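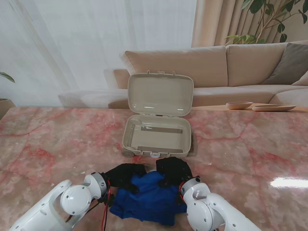

Cloth folding on two arms with Flanimska – quick setup

Notes from getting the fold task going on the new release. Assumes both arms are homed and you can already jog them from the pendant page. If not go do the Adomaitis bring-up first, its short.

You need: the Flanimska runner, the fold config from the Skirholm repo, one plain cloth in a strong color. Blue on a pale table segments fine. White on marble, don't bother.

1. Start the runner

Bridge listens on port 3304, viewer on 1682. If the viewer comes up blank the bridge isn't running yet. Kill both, start the bridge, count to 8, then the viewer.

2. Check the streams

One fixed view over the table plus the wrist views. Open all of them before anything moves. Wrist views drop out quietly and the planner keeps using the last good image, cost me most of a morning in April.

3. Mask the hands

Black gloves are easy to threshold but the knit fuzzes at the edges, so the mask comes out ragged and bits of finger end up labeled as cloth. Set dilate to 8 px. Also check the mask with the fingers spread, not just closed. Spread hand close to the lens takes up a big chunk of the wrist view and the cloth can end up as a small patch off behind the thumb – min_area has to be low enough to keep it. 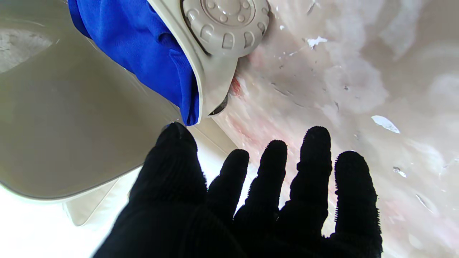 4. Tune the corner finder

Run it on a bunched up cloth first. It should return NO corners with low confidence. If it confidently returns four on a crumpled heap, your threshold is too loose. I use 0.6, Jericho Mercado runs his tighter and gets more retries.

Glare on a glossy table will give you fake edges. Turn exposure down before you touch any thresholds.

5. Plan the fold

Set mode to bimanual and sync to strict. Keep other objects registered as obstacles, an open case with the lid up is tall enough to catch an elbow. Planner timeout is 278 ms by default, leave it alone untill you have a reason.

6. Press and hold

After each fold the hands go to the top corners of the cloth, one each side. Force limit low here. Too high and the whole stack slides, too low and the layers spring back.

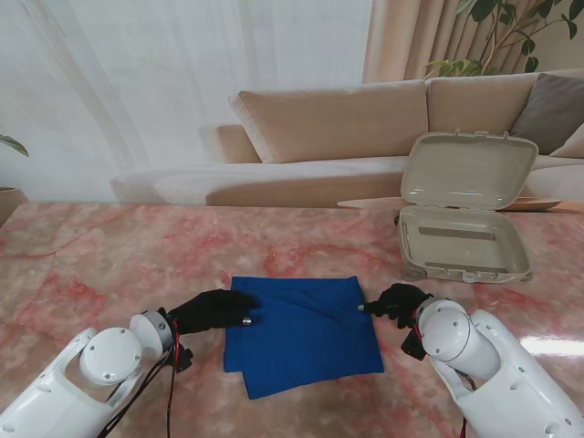

Layers don't have to line up perfectly. The checker scores the outline against a square and a flap poking out at a bottom corner costs you a bit but still passes at the default tolerance. A crease in the top layer isn't scored at all. If you want it stricter change outline_tol, and expect more refolds.

7. Save the run

Hit save before you stop the bridge – other way round and you lose the wrist streams. Logs go in the Jondonden folder under the run name.

Known problems

Left hand lags right on first fold: restart the sync node.
"no cloth found" with cloth in plain view: exposure again, or you skipped step 3.
Viewer freezes on save: give it a minute, its still writting.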